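How to lay out a square grid with painter's tape (and get it straight the first time)

I have taped a lot of grids in my life. Garage floors, a patio for a kids' game, the wall in our hallway where I wanted 55 little frames to line up, and one very long gym floor in Prelness for a charity quilt show. My first few were terrible! The squares started out square and by the far end they were leaning like tired fence posts. So this is the way I do it now, after plenty of peeling and starting over.

What you need

Painter's tape, the blue kind, one inch wide for small jobs and two inches for floors
A tape measure
A pencil or a bit of chalk
A long straight edge (I use an old shelf)
A chalk line if you're doing a floor
A damp cloth and a dry one

Step 1. Clean the surface

Wipe it, then dry it, then wait a few minutes. Tape hates dust more than anything. On my garage floor I skipped this once and the strips were curling up before I'd finished my coffee.

Step 2. Decide your square size before you touch the tape

Grab a scrap of paper and draw it out. Decide whether you're measuring from the middle of the tape or from its edge, and write that down too, in big letters. I always go middle to middle. If you switch halfway (I have, more than once) every square after that is off by the width of the tape and you'll go a bit crazy trying to figure out why.

Step 3. Get one perfect corner

Everything hangs off your first corner, so take your time with it. The old 3-4-5 trick works great: measure three feet along one side, four feet along the other, and the distance between those two marks should come out to exactly five feet. If it's more than five, your corner is too open. If it's less, it's too tight. Nudge one side and measure again. For a tabletop use inches, same idea.

My neighbor Marwan Hourani lays tile for a living and he doubles the numbers, so six, eight and ten. He's right that bigger is more accurate, if you've got the room.

Step 4. Mark both ends of every line

Go along one side and make a small pencil tick at each spot, always measuring from the same starting corner. Don't measure from one tick to the next! The tiny errors pile up. Then do the opposite side the same way. Now every line has two ticks to aim for.

Step 5. Lay the tape

Stick down the first few inches on one tick, pull the roll all the way over to the other tick so the tape is in the air and snug, and lower it. Then press from the middle out with your thumb. Don't pull hard, it stretches and then creeps back overnight. Put down all the lines going one way, check them, and only then do the ones that cross.

Step 6. Check the diagonals

Measure corner to corner both ways across the whole grid. Same number? You're done. Different? Peel the worst line and redo it while the tape is still fresh.

Taking it off again

Pull slowly, back over itself, at a low angle. I try not to leave it down longer than the packaging says, especially in the sun. If there's sticky stuff left behind, a little warm water and dish soap gets most of it. 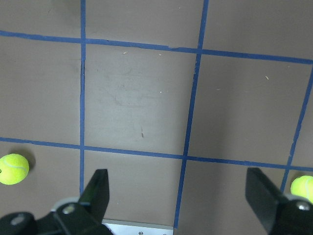
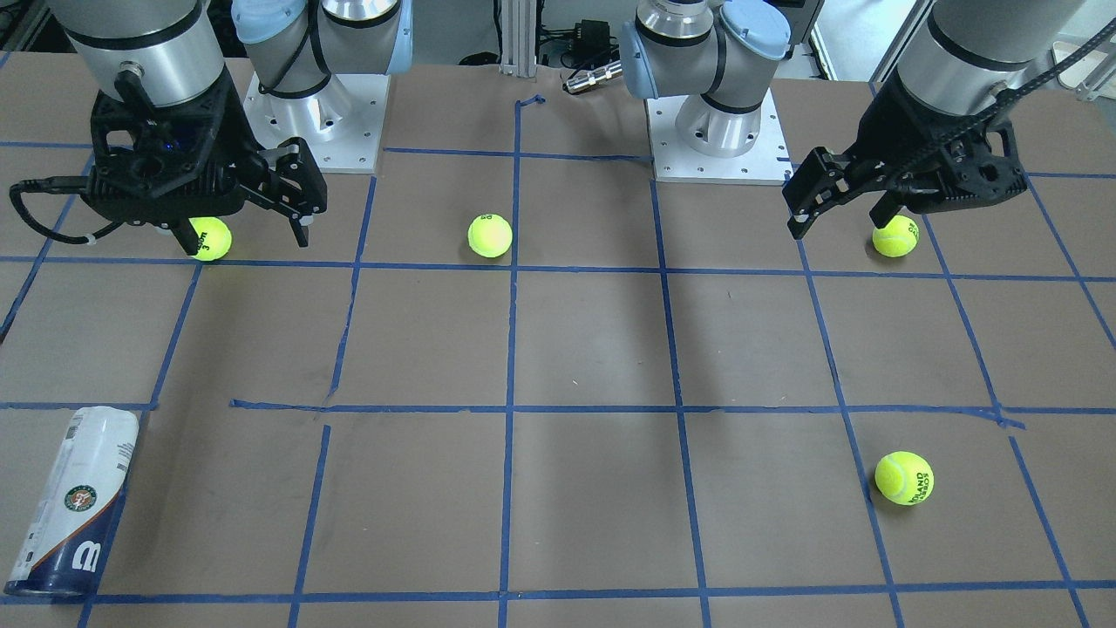 Blue tape grid on a gray-brown surface, with tennis balls.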